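## Setting up your shared parenting calendar in Doreo

I've set this up for a lot of separated parents now, and the first hour is the fiddly bit. Get a cuppa and have your orders or parenting plan beside you.

1. Open Doreo and choose **New family file**. Use the kids' first names only - you can add surnames later if your lawyer wants them.
2. Invite the other parent by email. The invitation code lasts 22 hours, so give them a heads-up first!
3. Pick your changeover pattern. If yours is odd (mine was, with a swap at 3:30 pm during term and noon in the holidays), choose **Custom** and type it in.
4. Add your lawyer or mediator as a **Viewer**. I added Beca Gough, my mediator, and she could read everything without changing a thing.

**Caution:** Messages can't be deleted once they're sent. Write it, go hang out the washing, then read it again before you press the button.

5. Turn on the expense log. Each note holds 500 characters, plenty for "school shoes, half each".
6. Check your colours. I made my days green and Malcolm's orange, and the kids picked it up straight away.
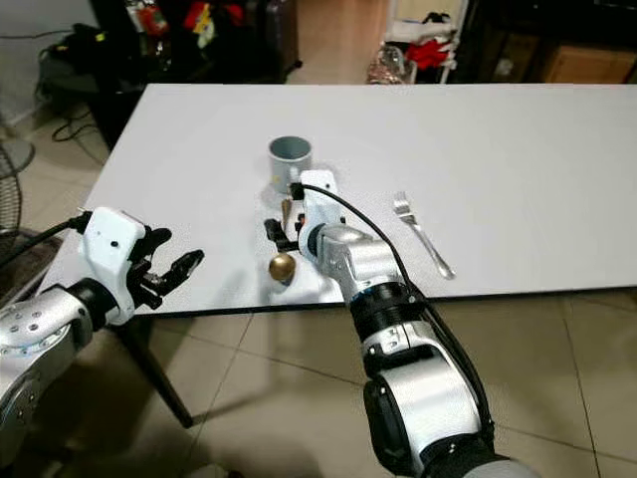
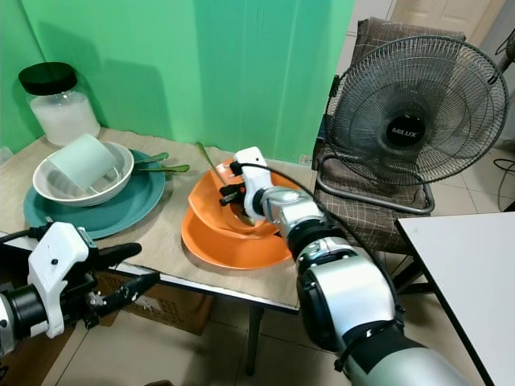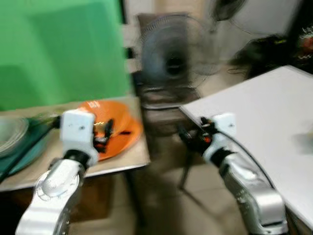 7. Print a month (I did May) and stick it on the fridge at both homes.

**Note:** If the printout comes out blank, you've probably hit error 303. Log out, log back in and print again.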